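Your questions about Messy Hour at Stavcombe

Do I need to book?
Yes please, as we've only room for 30 children and July fills up fast. Drop me a line through the contact page and I'll pop you on the list.

What ages is it for?
Anything from 2 upwards. Bigger brothers and sisters are very welcome, and some of them get stuck in more than the little ones do!

How long does it last?
The messy part is 40 minutes, then we have squash and a song. You can leave whenever you like (naps come first, I've been there).

What should we wear?
Old clothes. I do have aprons, but paint always finds the sleeves.

Is there parking?
A bit, behind the hall. If it's full, try Levwood Lane and walk up.

Can I make dough at home?
Oh, do! Mine is flour, salt, warm water and a splash of oil, kneaded until it stops sticking to your hands. It keeps for weeks in a tub with the lid on tight. 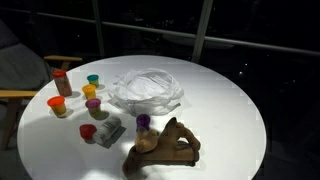

Lidded tubs on the round table.

My child is allergic to wheat. Can we still come?
Tell me when you book and I'll do a rice flour batch for everybody that morning.

Who do I ask about parties?
Mārtiņš Ķēniņš looks after those, and he's on the same contact page.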